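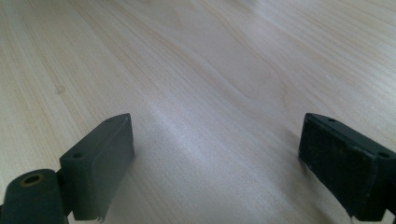
How many demos do I need before a cup-sorting policy is worth training?

Plan on 200 good ones for a single table and a single kind of cup, then train, look at where it fails, and collect more of exactly that.

Posted in: Data collection, small labs and hobby

sirby_bench wrote on January 23, 2025:

OK so a bit more detail. I'm collecting demos with a hand-held gripper for a pretty simple job: pick up a cup, put it on a tray, let go, back off. I have 60 episodes so far and I trained on them last night just to see. The policy goes to the cup fine. Then it closes too early maybe one try in three, or it hovers over the cup like it forgot what it came for.

My setup is a table by a window, one tray, and a box of cups from the Puretti shop down the street (they were closing out a line and I got them cheap). I log everything with Semeo, which is what our club uses. I start recording, grab the cup, place it, stop recording. Every episode begins with my hand already over the cup because I figured that saved time, and I keep the cup in pretty much the same area because I wanted to be tidy about it.

So is it just too little data? Or am I doing something dumb in how I record? I don't mind putting in more hours, I just don't want to record a whole bunch more of the wrong thing. Also, do people throw out the fumbled ones or keep them?

palletjack wrote:

I already gave the short version at the top, so let me fill it in. Number of episodes matters, but with 60 I'd expect a cup policy to be shaky and still sort of work, and your two symptoms sound to me like recording habits.

The early closing first. If your hand always starts over the cup, the model sees hardly any approach. It learns "I see a cup, I close." Back way up. Start with the gripper open and well off to one side, sometimes high, sometimes low, and come in from a different direction each time. I also like to hold still for a beat at the start with the jaws all the way open. It gives you a clean first stretch to line things up against later, and when you scrub through the files you can spot a bad start right away.

The hovering is usually you. Watch your own episodes back at normal speed and look for the spot where you slow down to check your aim. I used to do this constantly! I'd get right over the thing and pause while I thought about it, and of course the policy paused too, except it had no reason to ever stop pausing. Decide where you're going before you hit record and move at one steady pace all the way through the grasp.

Then move the cup. All over the table, near the edge, close to the tray, handle pointing every which way. And record at different times of day, since you've got that window. Glare on a light tabletop looks completely different in the morning, and I once had a policy that was great until lunch and hopeless after.

On fumbles: if you missed and recovered smoothly, keep it, those are gold. If you dropped the cup and stood there swearing, toss it. I tag mine as I go because I will not remember later, no matter how sure I am in the moment.

One more thing that bit me. Check your finger pads every so often. Mine wore down bit by bit through June and I was squeezing a little harder every session to make up for it, so the grip widths in the early files didn't match the late ones. I only caught it when I plotted them. I retrained without the oldest batch and things got noticeably calmer.

barbier_fan wrote:

more data. I had 9 hours of it on my Barbier arm and it still missed sometimes. get a friend to help, it goes faster

quietgears wrote:

Mostly agree with palletjack, but I'd do it in smaller steps. Don't go straight to the full pile. Record 3 short sessions with the new habits, train, and put the cup in the spots where the old policy messed up. If it gets better there, keep going the same way. If it doesn't, you've lost an afternoon and you still have most of your patience.

I'd also be careful about mixing people. A friend is great for company, but my partner grabs cups from the side and I grab from above, and with a small set the policy kept trying to split the difference and bumped the rim. If you do share the work, agree on one way to grab first, or make sure you have plenty of both.

And leave your first 60 out of the next training run, at least once. It hurts, I know. You can add them back afterward and compare. When I did that with my old stuff, the run without it was better, and I've kept those files in a folder ever since that I have not opened.

sirby_bench wrote:

Thanks, this helps a lot. I watched ten of mine back and yep, I stop dead over the cup in almost all of them. Going to re-record with wide starts and leave the old set out for the first run. Will post the numbers when I have them.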